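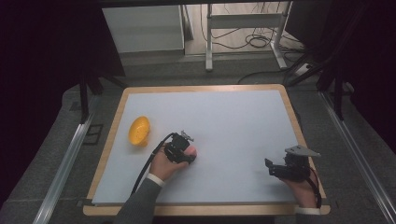 Handheld gripper demos vs teleop for bowl pickup

naylor51
Setting up demos for a single-object task: small yellow bowl, pale tabletop, a black gripper in each hand. The bowl sits tilted, interior facing up and left. Left gripper is the nearer one and both are cabled. Policy will run on a two-arm cell. Is handheld data worth collecting, or should I go straight to teleop?

tromov_dev
Handheld. We got up to 6 times the episodes per hour compared with leader arms. Watch the cable on the left unit. Yours loops across the tabletop, and ours snagged until we routed it along the forearm.

baretia
Disagree. Your wrist will take poses the arm can't reach. We threw out 51 episodes on IK failures alone. Teleop is slower but every trajectory is feasible by definition.

tromov_dev
Feasible for the arm, sure. Also full of pauses and corrections, and the policy learns those too. Run an IK filter at capture time and reject on the spot.

pasurach_lab
Filter works if your base transform is right. Check it before each session. Also vary the bowl's tilt and position, otherwise you've trained on one grasp. Colour matters less in my experience.

naylor51
Is the right gripper needed at all for this?

baretia
Not for the pick. Keep it if there's a handover later, otherwise log one arm and halve your sync problems.

naylor51
There's a handover in stage 2. Keeping both. Will run the filter Thursday and post the reject rate.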